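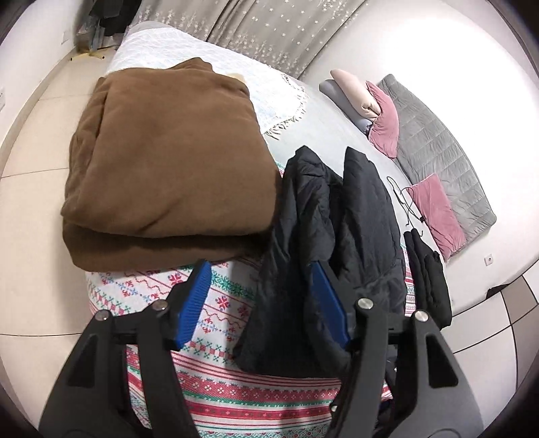

Flurina Mayrhofer read my first draft and told me to buy the second gripper before anything else, because one gripper means one person working and one person watching. I had it the other way around. In my draft the money went to storage and a nicer laptop first, and the grippers were a line near the bottom. So this version of the report is mostly me changing my mind, with the math to show for it.

Quick background. Our project is collecting hand-held gripper recordings of bedroom jobs (folding blankets, moving jackets off a bed, putting pillows back where they go) so that a robot arm can be trained on them later. We don't own the arm and this report doesn't budget for one. My part was to figure out what we need to buy to keep collecting through the fall, and what we can borrow or skip.

What we have to spend

The department gave us $722 for equipment. I was thrilled for maybe an hour, and then I started opening shopping tabs! The money can't go to travel or to paying people, and anything we buy stays with the lab when we graduate.

The gripper question

I looked at two options. Wonetel sells a finished hand-held gripper, camera mount included, for $287. Branine sells a parts kit that is quite a bit cheaper, but you print the body yourself and the pins and screws come separately. Yuzhen Jia built one of the kits last year and was very patient with my questions. The build ate up most of a week, and the jaws needed refitting after that - not a disaster, but a week is a lot when the whole collection plan is short.

I ended up going with Wonetel, two units, so $574. That is most of the budget gone in one line and I did feel a little sick typing it. What convinced me was Flurina's point plus the fact that the two units would match. If we mixed one kit and one finished gripper, the jaws would open to different widths and we'd have to keep the recordings in separate piles.

That leaves $148 for everything else.

Pads and small stuff

I had zero dollars down for finger pads in the first draft, which was silly. Pads are the part that touches everything, and fabric work is a lot of dragging and pinching. I'd like spares in the box from day one, so I set aside $46 for pads, pins and a small screwdriver set. Reisinger has the pads in packs and the shipping is flat, so it makes sense to order it all in one go.

Storage

This is where I overspent in draft one. I wanted a big fast drive because video files scare me. Then I sat down and worked out that we can move each day's recordings to the lab server in the evening, and a plain portable drive is fine for carrying them across campus. $64 for the drive. The laptop is off the list completely (mine works, it's just loud).

What's left

After pads and storage there is $38. I want to leave it alone. Yuzhen thought I should put it into more props, but I don't see why we'd buy blankets when all of us own blankets. A thick fleecy one, a throw with a fringe, a puffy jacket, a few pillows - people already have these at home, and they're all different from each other, so that's a better mix than I would get from one store. Patterned bedding too. My first list had a plain white sheet set on it and I'm glad I crossed that out.

Things I'm still unsure about

Lead time. Cetbridge handles the ordering for our building and they want a quote on paper before they will place anything. I sent mine in on August 21, 2018 and haven't heard back, so I can't say if the grippers get here before classes start. If only one ships at first, we go ahead with one and take turns.

Repairs. I couldn't find a price for a replacement arm linkage on its own. I've emailed to ask. If it's more than the $38 we would have to go back to the department, and I would much rather ask now than in the middle of collecting.

Batteries I left out because the lab has a drawer of them. I should probably check that they still hold a charge.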